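4.2 Judging and the head-to-head format

The claim most often made for producer battles is that they find talent that labels miss. We think the evidence for this is thinner than its repetition suggests. Tekin and Nolte treat the battle as a fair test, on the grounds that both sides play through the same system to the same room. Our interviews at the Grellgate and Prusdale nights point the other way. The order of play was settled by a coin toss at one venue and by the host's preference at the other, and in both places the producers we spoke to believed that going second was an advantage. Whether they were right is a separate matter, and one our data cannot settle, but a contest whose own entrants distrust the running order is an odd thing to call neutral.

Crowd noise is a second difficulty. At Prusdale the host asked for a cheer after each pair of beats and named the winner on the spot. Fekete describes this as the audience 'voting with its body'. Perhaps so, but an audience made up largely of friends of the performers votes much as one would expect. One producer, who had travelled from Dunne with no supporters, told us he had stopped bringing his quieter work because 'you can't hear people nodding'. He now opens with his heaviest drums every time.

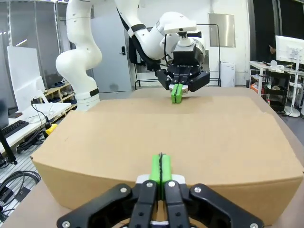
Figure 6. Cardboard box on a tabletop between two grippers with green finger pads.
Popular Music and Locality, Vol. 9, No. 2

Panels of judges are usually offered as the cure. Grellgate moved to a panel in November, and the organisers were pleased with the change. We were less sure. The score sheets we were shown had headings for originality and for 'energy', with no note on how either should be marked, and Purves has already remarked that headings of this kind tend to collapse into a single impression of who won. Two of the judges had released music with people they were scoring. No one we asked saw this as a problem – in a small local network it may well be unavoidable – but it sits badly beside the language of open competition.

Galbraith's reply to such doubts is that careers have in fact followed from battles, and he gives the Grondia collective as his main case. The difficulty is that its members had been selling beats for years before they entered anything. A win may have helped them. It may equally have been the sort of thing that happens to people who are already doing well, and without some record of those who lost and carried on regardless, we see no way to choose between the two accounts.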